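The Loyalty Card Will Not Love You Back

By Carleen Tautahi
February 15, 2020

I have 39 points at Sorkholm. I know this because Sorkholm writes to tell me so, usually at breakfast, in the tone of a doctor calling with results. Thirty-nine points buys nothing. Forty points also buys nothing, but at forty I move up to something called the Silver Circle, where I will be allowed to buy nothing a day before everyone else.

When I was a kid, a store rewarded you for coming back by still being there. My mother bought shoes from the same man for most of her adult life, and the only perk she ever got was that he remembered she had one foot bigger than the other. He didn't send her a card on her birthday. He certainly didn't ask her to rate the experience of being handed a shoebox.

Now every chain with a cash register wants a relationship. The drugstore wants one. The place where I bought a single garden hose wants one. In December I stood in line at Stalow behind a man who had come in for tape. Tape! The cashier asked for his phone number, then his email, then whether he wanted to save two dollars today by opening a credit card. He looked like someone being asked for a kidney. He got out with his tape in the end, and I admired him for it, and then it was my turn and I gave them everything they asked for.

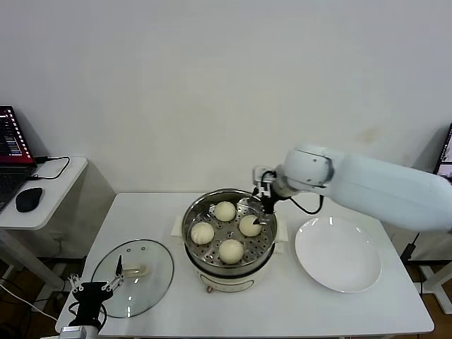

The argument for all this is that it saves the customer money, and sometimes it does. I went through my receipts for a quarter, which is how I spend my evenings now, and the card price at Sorkholm was almost always lower than the shelf price. Then I walked over to Gebremichael, the family grocery two blocks away that has no card and no app, and where the sign for eggs is written in marker on the back of a cereal box. Their price for most of what I buy was what Sorkholm charges with the card. So my reward for handing over my phone number is that I get to pay the regular price.

I asked Amanuel Mekonnen about this. He spent years setting prices for a supermarket chain before he quit to teach, and he was kinder about it than I expected. The discount, he told me, is what the store pays for your shopping list, and by his lights it's a pretty cheap list. Stores used to guess what people wanted and get stuck with three pallets of cranberry sauce. Now they guess less. I said that sounded reasonable. He said it was, right up until the people upstairs start believing the list is the customer.

That's the part that bothers me. Prerach, where I used to buy work clothes, knew my size, my zip code and my weakness for gray cardigans. It had all of this on file. What it did not have, the last several times I went in, was anyone on the floor who could unlock the fitting room. I stood there holding a cardigan while my phone buzzed to say that Prerach missed me. I was in the store. I was wearing their pants.

I wrote to their head office and got back a coupon.

There must be a meeting where somebody decides this is a good trade. Cut the clerk, buy the software, and let the software apologize for the missing clerk. I can see how it looks on a spreadsheet. The clerk wants health insurance and a chair. The software wants a monthly fee and produces charts that go up and to the right, and the charts say that members visit more often than non-members. Well, sure. People who go to a store a lot are the ones who sign up for its card. You could get the same result by handing out hats.

I would take a modest version of retail loyalty. Put one price on the shelf and let me pay it. Have someone around who knows where the lightbulbs are. If I bring back the toaster, take back the toaster, and don't make me download anything first.

Gebremichael does most of this already, apart from the lightbulbs, which move. The owner has never once asked for my email. He did notice I'd switched to decaf and asked if I was feeling all right.

I'm still going to get that fortieth point, though. I need dish soap anyway.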